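Philomena had been at the Odoi since six, and she loved every minute of it. Fault 502 again, right hand, third finger! She had the twin on the big monitor, the same two arms and the same kitchen worktop, and she could try anything she liked in there before she touched the real machine downstairs.

"Is it the tendon?" asked Nii, coming in with tea.

"I thought so until I slowed the close right down. Look at the offset. Somebody typed 2462 where the old sheet says 2108."

"Who?"

"Me, probably. In June." She laughed and put the old number back, then sent the left hand up flat, out of the way, and ran the right one down on to the tomato. 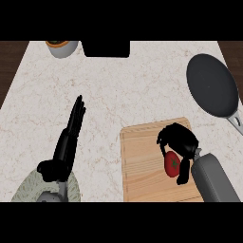

Nii forgot his tea. He had only ever seen the hands in pieces, on Augustina's bench, with the covers off and grease everywhere, and it was a wonderful thing to watch one work (even a drawn one).

"Again?" he said.

"Again! Then we go down and do the wrist screws, both sides, and load it for real."

She ran it 2 more times. The log stayed clean. Philomena wrote the offset on the back of her hand in biro, picked up the torque driver and the little tin of Rusten grease, and was halfway down the stairs before Nii had found his shoes.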